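A letter attributed to Åsmund Amundsen, a former organiser with the banned Skemine network, has been released in translation by the Claten archive. It was written in November and runs to 2 pages.
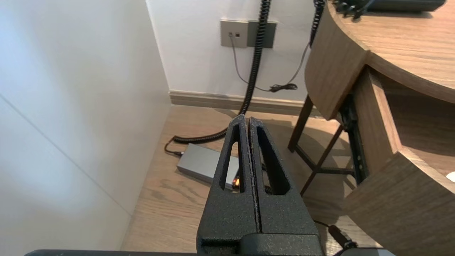
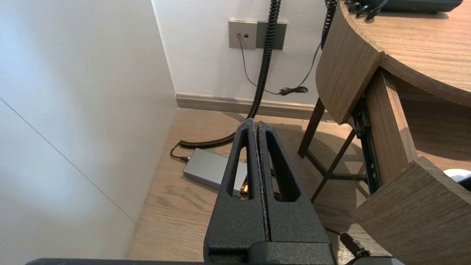
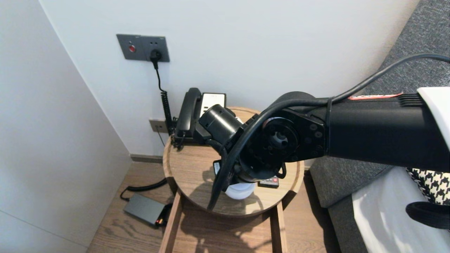 Amundsen tells a fellow member that the network has lost its funding and should stop all attacks for 25 months. Vasanthi Gunawardena, who translated the text, said he blames the leadership for ignoring earlier warnings. She went through the wording with Phong Phan at a round wooden side table like the one in the third picture, in the archive's reading room in Dudutside. Parveen Saha, a security researcher, said the letter shows a split that police had suspected. A further 100 papers are still to be translated.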